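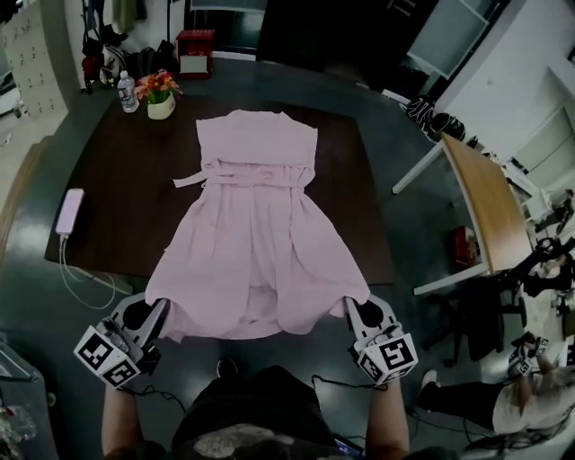

기획·인터뷰 > 의생활 문화

의류 수선과 재사용을 주제로 한 강좌를 운영해 온 이드몬트 생활문화원은 올해 교육 과정을 개편하였다. 본지는 개편을 맡은 샤밈 바즈와 교육실장을 만나 그 취지를 들었다.

바즈와 실장은 수강생 대부분이 바느질보다 옷감에 대한 지식을 먼저 필요로 한다고 설명하였다. "섬유 혼용률 표시를 읽지 못하면 세탁 온도도, 다림질 방법도 정할 수 없습니다. 그래서 첫 달은 바늘을 잡지 않고 표시 읽기와 올 방향 확인에만 씁니다."

지난해 문화원에 접수된 수선 상담은 1282건이며, 이 가운데 193건이 허리끈과 고리 부위에 관한 것이었다. 그는 "끈이 달린 옷은 고리가 먼저 상하는데, 많은 분이 옷 전체를 포기하십니다. 고리는 실 한 가닥으로도 다시 만들 수 있습니다"라고 말하였다.
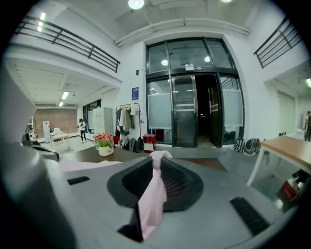

새 과정은 22주로 편성되었고, 한 반의 정원은 10명이다. 교재는 브리트마리 룬데 강사가 집필하였으며 단춧구멍, 밑단, 안감 교체를 차례로 다룬다. 룬데 강사는 서면 답변에서 "밑단은 하루 걸어 둔 뒤에 재야 한다. 바이어스로 재단한 치마는 특히 그렇다"고 강조하였다.

수강료 인상 여부를 묻자 바즈와 실장은 현행 금액을 유지한다고 답하였다. 다만 재료비는 개인 부담으로 전환된다. 9월에는 퍼얼리 분원에서도 같은 과정이 개설되며, 분원 강의실의 재봉틀 점검은 여름 중에 마칠 예정이다.

관련 기사
· 비노라 직물 자료실, 열람 시간 변경 안내
· 모직 외투의 보관과 방충
· 퍼얼리 분원 야간 강좌 신청 방법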